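Plundport's membership plugin now renews accounts in batches, a change that went out in October. Sunita Chaturvedi, who maintains the billing code, described the old method as "one scheduled job per member, all set to fire at midnight". On a shared server with 191 renewals due, the last ones could run up to 18 minutes late.

"The member had paid, but the access tag was still the old one," she said. "They logged in and saw the sales page."

Jobs are now grouped in batches of 99. Each batch writes its tags to Bamonum first and checks them before the session is refreshed. A failed batch is tried again 2 times, then logged.

Sites using the Hutchins gateway need to re-enter their webhook key – the old format is rejected.

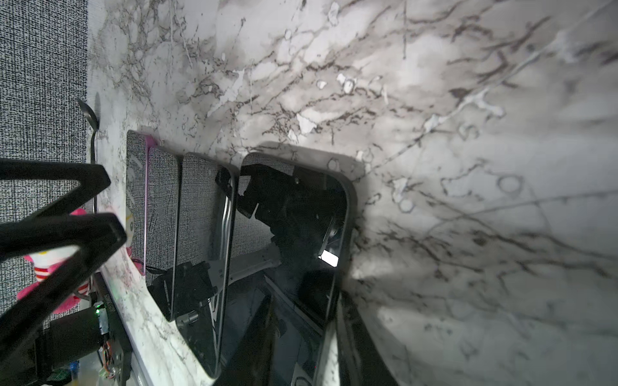
Chaturvedi advises against updating on a Saturday, when most course sites release new lessons. "Do it on a quiet morning and read the log afterwards."

Drip content is unchanged for now. "It still reads the join date from Sudum," she said. "I want to move that next, but the time zone handling has to be rewritten first."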